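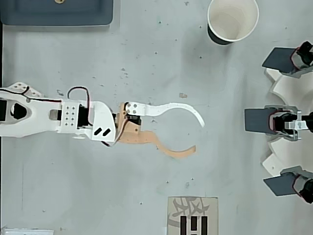
Istunstead library to stay open until eight on two evenings a week

Readers in Istunstead who can never quite get to the library before the doors close will be glad to hear that the opening hours are changing at last. From next month the building on Plambridge Road will stay open until eight o'clock on 2 evenings a week, after a survey in March in which 761 people filled in the form, many of them adding long and friendly notes in the margins.

The commonest wish by far was for somewhere to sit quietly after work. Parents asked for a bit more time between school pick-up and tea, and a good number of older readers said they would happily come out later in summer if the lights in the car park were mended (they have been, and the one by the bicycle racks is to be looked at again before the clocks go back). 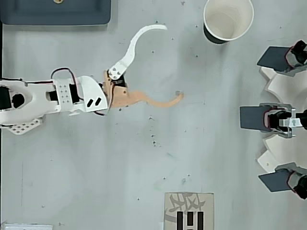
The late evenings will also give the Troller reading group a proper home, after a long spell of meeting wherever there was a free corner and a kettle. Members have been working their way through old travel books, and the group is open to anybody who fancies it, whether or not they have finished the chapter. Tables have been a sore point with them for years, and many of the survey forms asked for plain, pale tops like the grey one shown here, which are kinder to tired eyes under electric light than the dark varnished ones upstairs. The first few should be in place by the time the new hours begin.
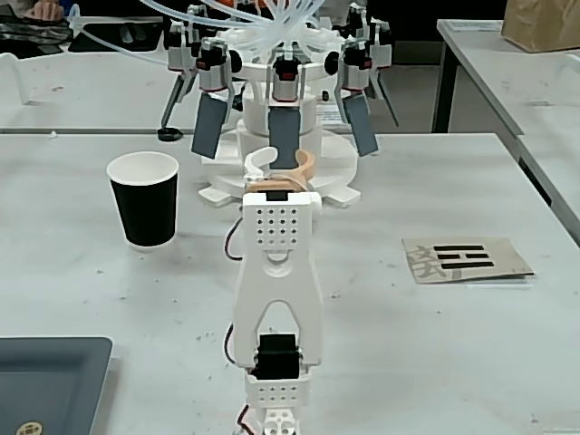

Borrowing is changing a little too, and mostly for the better. The limit goes up to 15 books on each card, and the charge for reserving a title from the Plambridge branch drops to 70 pence, with children's reservations still free. Staff have also been through the craft and model-making shelves, which had grown rather elderly, and have ordered newer titles for people whose hobbies run to white plastic parts and small motors like these, as well as fresh books on knitting, bread and garden ponds. Suggestions are still welcome, and there is a box for them on the front desk.

The local history room will keep its present hours for now, as the map drawers are being sorted and relabelled — a slow job, but one that people tracing their families will be very thankful for.
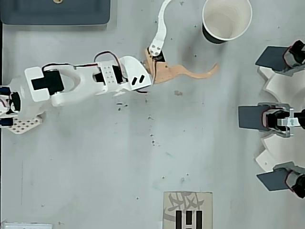
Anyone wanting to use the map room in the meantime should ring a day ahead, and the maps they need will be brought down to the main reading room. New timetables can be picked up at the desk, and large-print copies are available for those who would like one.

August 2019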